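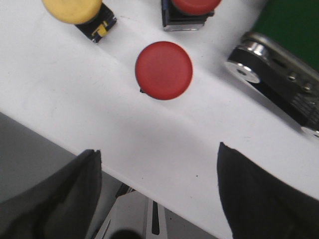
A red button cap on a white belt, with a yellow push-button nearby.

A push-button is a simple switch worked by pressing a cap or plunger. Most return to their starting position by spring force when let go. Others stay down until they are pressed again, turned or pulled. Push-buttons are used in doorbells, elevators, household appliances, vehicles and factory controls.

History
Buttons for ringing electric bells became common in houses and hotels in the late 19th century. Early models had a bone, ivory or porcelain knob set in a wooden or brass plate. Pressing the knob brought two strips of metal together and closed the circuit. In larger houses a button in each room was wired to a board in the kitchen, where a small flag or pointer showed which room had called.

The collector Marlene Honorato has cataloged 3,563 bell buttons, of which 546 are porcelain. Part of the collection is on display at the Nedlow town museum, along with a restored seven-room call board from the former Doucette Hotel.

Construction

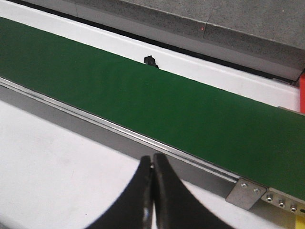 An industrial push-button is usually sold in parts. The head, or operator, sits on the front of the panel, and the contact block is fitted behind it. A collar or nut holds the head in its hole. Machine builders use standard hole sizes so that a damaged head can be replaced without cutting a new opening. Where there is no panel close to the work, the button may go in a small box on the machine itself. On a conveyor with an aluminum side rail, a flat metal plate bolted to the rail is one common type of bracket, and similar plates are used for many other small fittings. Wires leave the box through a sealed gland.

Contacts are either normally open or normally closed. A start button generally uses the first kind and a stop button the second, so that a broken wire in the stop circuit has the same effect as pressing the button.

Colors
Color rules differ between countries and trades. Red is widely kept for stop and emergency functions. Green or white is often used for start, and yellow for abnormal conditions.

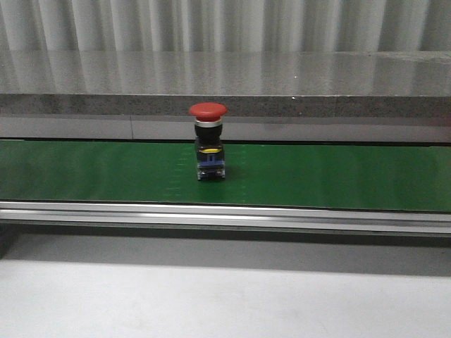

Blue is usually set aside for actions that an operator is required to take, such as a reset. Black and gray have no fixed meaning in most schemes. Older equipment may follow a house system, as at the Stadine bottling works in Dukimthorpe, where start buttons were black until the plant was rewired.

See also
Bell push
Limit switch
Toggle switch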